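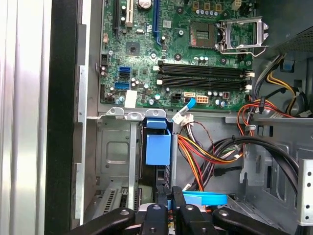
Ustasen Opens Spring Drop-Off for Computers You Swore You Would Fix

BALLECK – Ustasen, the repair and reuse shop on Fladusar Street, will take in old desktop computers at no charge through the end of May. Monitors are welcome too. Printers are not, and the shop would prefer not to discuss it.

The drop-off is aimed at households in Balleck that have kept a dead computer in a closet long enough for it to become furniture. Doors open at 9 a.m. and the limit is two machines per visit. Anyone with more than that is invited to come back, or to seek help of a different kind. 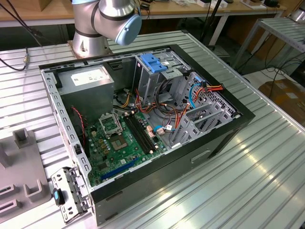 A desktop tower on its side with the panel off.

Last spring's drop-off brought in 22 computers, one toaster oven and a box of cables that fit nothing made by human hands. Most of the computers went back out to local families after a cleaning and some new parts. The toaster oven was claimed by its owner, who had been looking for it.

Ustasen asks that people copy anything they want to keep before handing a machine over. Staff will wipe every drive that comes in, and a wiped drive does not come back,

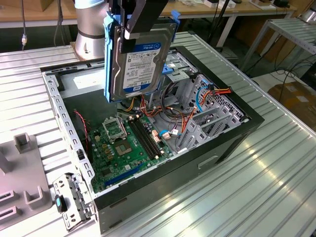
no matter how good the vacation pictures were. Owners who would rather hold on to their drives can ask for them at the counter. Passwords taped to the case will be removed and shredded, with a certain amount of sighing.

Thongsuk Hauling will again carry off whatever can't be saved, and has agreed to pick up from homes within two miles of the shop.

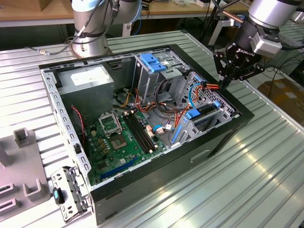
Machines do not need to be complete, working or attractive. Missing side panels are fine – the shop would only take them off again. Loose screws should come in a bag. Orange and red wires inside a tower should stay where they are, as should wires of any other color, however much they look like extras.

Coffee will be served until it runs out. Questions can be left on the shop's answering machine, which was also a donation.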